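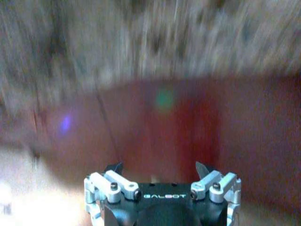
洗面台の下の扉は赤いままで差し支えない、塗り替えには反対する、とマージョリー・ヨーマンは書面で回答した。回答は封書で届き、管理規程に従って受付番号2115が付された。

プラスタード会館管理課は、2023年10月、居室409号に付属する洗面所の整理に着手した。前任の居住者エフサン・ヴァヒディの退去届は四月に受理されていたが、私物の引き取りについては定めがなく、洗面所は半年のあいだ届出当時のまま保全されていた。規程第35条は、残置物を「所有者の意思が判明するまで動かしてはならない」と定める。意思が判明しない場合の期限については、条文に記載がない。

整理担当に任じられたのはズバラオ・ラージュである。着任は火曜日の午前で、鍵の受領簿には本人の署名が残っている。ラージュは手順書のとおり、まず床から始めた。淡い色の床を奥から手前へ拭き、次に暗い赤の扉に移った。扉の表面は乾いた布で拭くこと、取っ手のまわりは力を入れないこと、と手順書にはある。

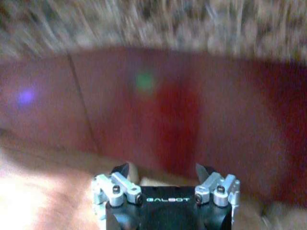
扉の内側には、掃除用の布と、宛名のない封筒が一通収められていた。ラージュは封筒を開けず、発見の時刻を記録して管理課に照会した。管理課の返答は翌日になるとのことであったので、作業は天板の上へと進められた。

天板はベージュと灰色の混じった大理石で、会館の改修の際に石材商バリオスが納めたものである。納品書の控えによれば、代金は当時の通貨で800であった。単位の欄は水濡れのため判読できない。ヨーマンの回答書には、この石についても一行が割かれている。すなわち、石の模様は夜になると地図に似て見え、ヴァヒディはその中にカムハムの海岸線を見つけたと主張していた、という。

ラージュは作業日誌に、海岸線は確認できず、と記入した。しかし同じ頁の余白には、天板のまだらな模様をたどって筋を写した、鉛筆の線が残されている。日誌の余白への記入は本来認められていない。
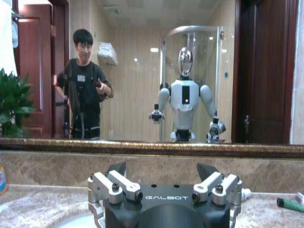
残置物の取扱いについては、管理課内で意見が分かれた。ザイド・ハダディンは、小さな白いチューブも緑色の品も日用の消耗品にあたり、第35条の適用を受けないと述べた。これに対しミロスラヴァ・シュチャストニーは、消耗品であっても置かれた位置には意思が認められるとして、現状の維持を求めた。協議は二度行われ、議事録には双方の見解が併記された。

翌日、管理課は封筒の開封を許可した。中身は便箋一枚で、ヴァヒディの筆跡により次のように書かれていた。

「次にこの部屋を使う方へ。鏡は朝より夕方に拭くのがよろしい。緑の品は斜めに置いてあるが、まっすぐに直すと落ち着かないので、そのままにしておかれたい。不要であれば捨ててくださって結構です。私はジャヴムへ移ります」

ハダディンは最後の二文を処分への同意と解した。シュチャストニーは、その前の一文を根拠に、まず次の居住者の判断を待つべきであると主張した。文面はいずれの解釈も許すものと認められ、決定は保留となった。
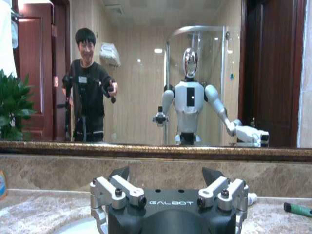
ラージュには鏡の清掃のみが指示された。彼は夕方を待って作業を始め、金色を帯びた枠を左から右へ拭き、続いて鏡面に移った。手順書が定める清掃時間は午前であり、この変更について事前の届出はなされていない。管理課は事情を聴取したうえで、変更を追認した。

作業の終わりに、ラージュは天板を拭く必要に迫られた。水がはねたためである。残置物を一つずつ持ち上げ、下を拭き、元の位置に戻した旨が日誌にある。緑の品の角度については、戻す際に鉛筆の写しを参照したという。余白の線が海岸線の写しであるのか、品の位置を示す印であるのかという管理課の質問に対し、ラージュは、両方です、と答えた。

ヨーマンには、扉の色を変更しない旨の通知が送られた。折り返し届いた葉書には、了承した旨と、筋の北の端には港があるはずなので次の清掃の折に探してほしい旨が記されていた。葉書は回答書と同じ綴りに収められ、ラージュの翌月の作業予定には、409号、天板、夕方、と書き加えられた。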